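Clilisstead Weather Station Newsletter
March
By the station records editor

The rainfall archive is open to everybody

Since the beginning of this month, the daily rainfall records of the Clilisstead station can be read and downloaded by any person, without a password. The collection has 72 years of daily readings, and it is the longest one in our valley. Until now, a person who wanted an old value had to write to us and wait for a reply, and sometimes the wait was long. I am happy that this time is over.

The records come from three periods, and the reader should know the difference before using the numbers. In the first period, the observer read a glass gauge every morning at 7 a.m. and wrote the amount in a paper book. In the second period the gauge was the same, but the hour of reading was moved to 9 a.m. In the third period, which continues today, a tipping bucket gauge made by Teler sends a value every 15 minutes, and the daily total is calculated from these values. The glass gauge still stands beside it and is read by hand, so we can compare the two.

The change of the hour is a small thing for the monthly totals, but it can be important for single days. If a storm came between seven and nine in the morning, the rain belongs to one date in the older books and to the date before in the newer ones. We did not correct this. Each daily value has a column with the hour of observation, and I ask you to look at it when you compare our numbers with those of another station.

The paper books were in better condition than we expected. There are 33 of them, and all except two could be scanned completely. One book had water damage on its last pages, and in another one the ink was so pale that we had to try different lamps before the figures could be read. In total we typed more than 3,000 pages, each page by two different people. Where the two typed values did not agree, a third person looked at the scan and decided. If the third person could not decide either, the value is marked with the letter U, for uncertain. Please do not use the U values for calculating records or extremes.

We also found some habits of the observers which I would like to explain. In the early books, a day without rain was often left blank, and a missing reading was also left blank. These two are of course not the same. We used the remarks at the side of the page and the books of our neighbor station at Clododmont to separate them. When Clododmont had no rain and there was no remark about an absence, we accepted the blank as zero. When Clododmont had rain, we left the value as missing. This is a careful method, but it means that several dry days in summer may be real and several others may hide a small local shower.

Another habit is the word "trace". Some observers wrote it for every morning with drops on the gauge, including mornings with heavy dew, and others almost never wrote it. For this reason the number of days with a trace should not be used to say that the climate became wetter or drier. The number of days with one millimeter or more is much safer.
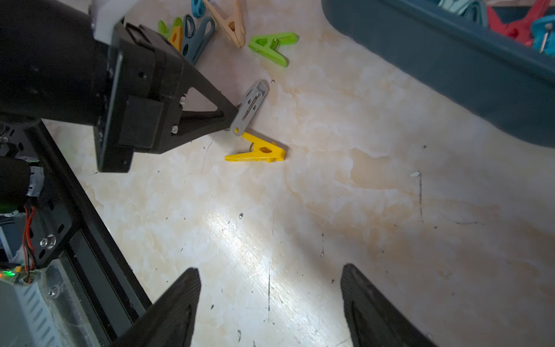
Can the archive be used to find the wettest day in the history of the station?

It can be used for this, but only with the values that have no U mark, and the scan of the page should be checked before the result is published. Also please check the day after. In some winter weeks the observer could not reach the gauge because of snow, and the first reading after the break is the total of several days. Such totals have the letter A in the column for remarks.

Snow needs a few more words. Before the heated gauge was installed, the observers melted the snow indoors and measured the water. In strong wind, part of the snow passes over the gauge and does not fall into it, so the winter amounts from this time are probably too low. We have left them as they were written. There are methods for correcting them, but they need the wind speed at the gauge, and we have this only for the third period. A snow depth column is also included, in whole centimeters, and it is quite complete from December to March in most years.

The station itself was moved one time. The first place was behind the old school, close to a row of poplars, and the second is the open field by the Chaiyaporn nursery, where it stands now. The distance is short, but the trees at the first place gave some shelter from the west wind. Both gauges were kept running for 15 months during the move, and these parallel readings are in a separate file. Anybody who studies long changes in our rainfall should start with this file. The new place catches a little less in windy months and almost the same in calm ones.

The files are plain text with commas, one file for every year, and they open in any spreadsheet program. All amounts are in millimeters. I know that many readers think in inches, and a second set in inches is in preparation. It will be made from the millimeter values, also for the early books, where the observers already used millimeters. The scans are stored by book and by month, so you can go from a number to the page where it was written.

If you find an error, write to the station address and give the date, the value in the file, and the value you believe is right. We will compare it with the scan. Corrections will be collected and made together four times per year, and every change will be listed with the old value next to the new one. The first list will come with the June newsletter.

The temperature books are the next work. They are more difficult, because the thermometer screen was painted and replaced several times and the dates of this were not always written down. If you have old photographs of the school garden where the white screen can be seen, we would be grateful to borrow them. They will be scanned and returned within the same week.

Last updated: March, 4:30 p.m.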